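From the Clunbridge Garden Circle: Saving Your Boxes

If you are anything like me, you have a pile of delivery boxes by the back door and a weed patch you'd rather not look at. Well, the one can take care of the other, and May is a lovely time to start! 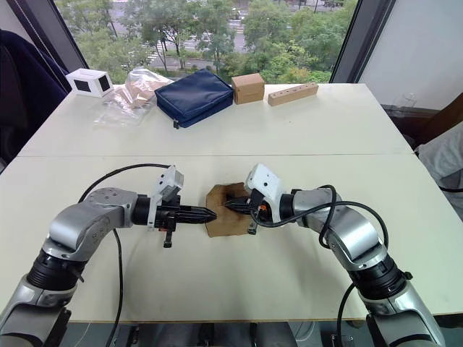
Seija Toivonen smothered her whole side bed this way in January, and she tells me the bindweed has hardly shown its face since (I am trying not to be jealous).

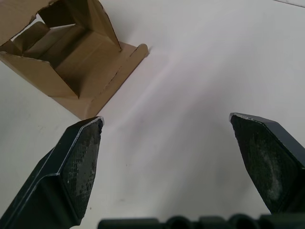

Plain brown cardboard is what you want for the beds, with the tape and labels peeled off, and nothing shiny or heavily printed. Don't fuss about neat cuts either. A ragged edge like the one on this torn-open box will lie down under mulch perfectly well, as long as you overlap your pieces by 6 inches or so.

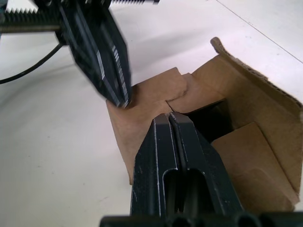 Worms do most of the work after that, and Ilídio Mendes swears by a good soaking with the hose to bring them up. He likes his boxes flattened first, so one standing open like this would get its seams slit before it went anywhere near his beans. Then comes compost, four inches if you can spare it.

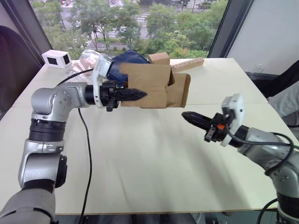

Abdelkrim Bennani has wood chips to share, so do bring a bucket or two to the next meeting, and a few spare boxes if your pile is as tall as mine.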